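Workshop Tips: Planning and Budgeting for a Picking Robot

I run a small parts supply shop, mostly hinges, fittings, hose ends and whatever else people need on a Monday when something broke over the weekend. A couple of you wrote in after my shelving page and asked how I'd go about buying a robot for pulling stock out of bins. I've been through it once, I made a good number of mistakes (some of them expensive!) and I kept my notebook. So these are my tips, in the order I wish I'd done them.

Measure your bins before you call anyone

I called three sellers before I knew how deep my own bins were. Don't do that. Every one of them asked me the same thing in the first five minutes, and I was standing there with the phone under my chin and a tape measure in the wrong room.

Write down the inside length, width and depth, and then measure again down at the floor of the bin. Plastic totes get narrower toward the bottom, and a gripper that has plenty of room at the rim can be in trouble down in the corners. I used the outside numbers off a catalog page for my first quote and the whole quote had to be done over.

If you've got more than one kind of bin, now is the time to pick one and stick with it. I had four kinds. I sold off the odd ones and bought the same blue tote all the way through, and that was the best money I spent on the whole project. It came out of the shelving budget too, which made me feel better about it.

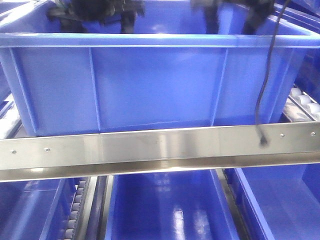

Plan the rack and the robot together

My rack was already up when I started shopping, two levels with rollers so the bins slide forward to a steel stop rail. I love that rack. I'd still build it differently if I were starting today.

The top level is easy for an arm to get into. The bottom level is a whole other conversation, and you need to have it before you sign. Ask the seller to show you, on a drawing of your rack and your measurements, which bins the arm can get to the bottom of and which ones it can only get partway into. Ask how much space it wants over the rim of the top bin as well. I had a light fixture I was fond of and it had to go.

A few rack things I'd put money toward before spending a cent on the arm:

Get a decent stop rail, screwed down properly. Bins roll forward with some weight behind them, and if the front edge wanders, the bin isn't where the robot expects it.

Check that the bins slide freely when they're nearly empty. A full one comes down the rollers just fine. A light one likes to hang up halfway, and then you're out there with a broom handle.

Leave yourself a way to get a bin out by hand. You'll want to, every day.

Take a level to the rack. Mine was off at one end and I'd been looking at it for years without noticing.

What to put in the budget

This is the part everybody skips to, so I'll try to be useful. I can't tell you what yours will cost, but I can tell you which lines I left off my first sheet.

The gripper. I thought it came with the arm, like a drill comes with a chuck. On my quotes from Hollcombe and Trirnar it was a separate line, and on the one from Worku it was folded in but only for one style of finger. Ask for it broken out so you can compare.

Spare fingers. Buy them with the order. They bump around inside plastic bins all day long and they're going to get marked up.

Cables, and something to hold the cables. I put down zero for this. Zero! I ended up at $82 on ties, sleeves and clips in the first month, and I bought them a handful at a time at full price like a dope.

Lighting. Glossy plastic throws a lot of shine back at you. If the setup you're looking at uses a camera to find parts, try it under your own lights, at the time of day you'd really be running it. My afternoons were fine and my mornings weren't, and a set of blinds fixed most of it.

Your own time. I wrote down 46 hours before the first order went out the door that I didn't have to redo by hand. That's my hours only, evenings mostly, with a sandwich. Put a dollar figure on yours even if you're not paying yourself, so you can see it on the sheet.

Extra bins. You'll need some to swap in and out while you're testing. I bought five and used every one.

Guarding and a safety check. Get this priced by someone who does it for a living, and do it early. I won't give advice on it here apart from that.

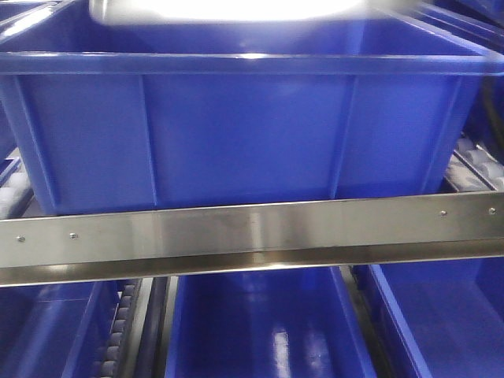
Two levels of the same blue bin, with the steel rail along the front of the upper one.

Go see one working on bins like yours

A demo on a nice clean table tells you next to nothing. I watched a lovely one where the arm set little blocks in a row, and I came home all excited and told my husband we'd be done by September. Those blocks weren't in a bin.

Ask for a visit where the arm is reaching down into something with walls. Bring a couple of your own totes in the car if they'll let you (two out of three sellers were happy about it, the third sent me a form). Bring your own parts too, and bring the awkward ones. I took a coffee can of hose ends and a bag of flat brackets that lie down on the floor of the bin and refuse to be picked up by anybody, including me.

While you're there, spend a few minutes watching the cables and ignore everything else. Watch where they go when the arm reaches down, and whether anything hangs below the wrist where it could catch on a bin or a rail. I never would have thought to look, and it was Emiko Nishimura who told me to. She set up the picking line at Erilik, and she was kind enough to let me stand around over there for an afternoon and ask beginner questions. Her other piece of advice was to ask for the slowest run they've got as well as the fastest one, because you can see so much more.

Then go home and sleep on it. The price was still the same on the next call, whatever they said about the end of the month.

Questions I'd ask every seller

I typed these up and sent the same sheet to all three, and it made the answers so much easier to line up:

How close to the bin wall can the gripper work, with the fingers open?

What happens when it touches the wall? Does it stop, back off, or keep going?

How long do I wait for replacement fingers, and can I put them on myself?

Who comes out if it quits, and what do they charge just to show up?

Can I teach it a new part on my own, or do I pay for that every time?

What do I need on the wall for power, and do I need air?

That last one nearly got me. One of the grippers ran on air, and I'd have needed a compressor line all the way across the shop. My electrician was already coming out, so I had him price the outlet on the same trip, but the air line would have been a separate job with a separate person.

Look over a used gripper with a flashlight

I went with a used arm in the end, and a used gripper with it. There's nothing wrong with that if you look carefully. Scratches on the flat of a finger don't bother me much, that's just honest wear. I look harder at the edges and at any ridges or grooves, and I run a fingernail along them (with the power off and the plug in your hand, please). A chipped edge can snag a bag or leave a line in your plastic.

Then I look at the cable close to the gripper and bend it gently where it bends in use. If it feels stiff in one spot or the jacket is cracking, knock it off the price or ask for a new one. Wiggle each finger side to side as well. A little bit of play may be normal for that model, so ask what the maker allows and get the answer in an email.
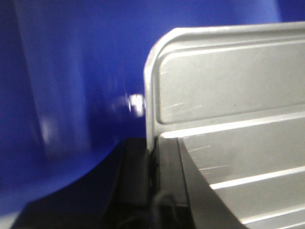
A metal finger up close. There are fine scratches near the raised panel, and a thin black cable running down by the dark parts.

Keep some money back

I held back $400 for the first few months and called it the "oh no" envelope. It went on a set of finger pads, a connector, a replacement tote that got a corner cracked (my fault, I backed the hand truck into it) and a better stool, since you spend a lot of time sitting and watching at the start. I'd hold back more next time.

Put it on the sheet as its own line from day one. If you leave it off and figure you'll find it somewhere, you'll end up taking it out of stock money like I did with the cable clips.

Start with one bin

When it's finally in and running, pick one bin with one easy part and let it do that for a week. I tried to start with the whole top level and couldn't tell which problem belonged to which part. One bin, one part, and a pad of paper on a nail next to the rack where you write down every time you have to step in. After that add the bin beside it, and leave the bottom row until you've quit reaching for the pad every ten minutes.

Wipe the bins out while you're at it. Dust and little plastic crumbs collect down in the corners, and a damp rag on the first morning of the week takes care of it. I do the rollers with the same rag when I'm done.

If you've got a rack drawing and want a second pair of eyes on it, send it over through the contact page. Put the inside measurements on it, please, top and bottom!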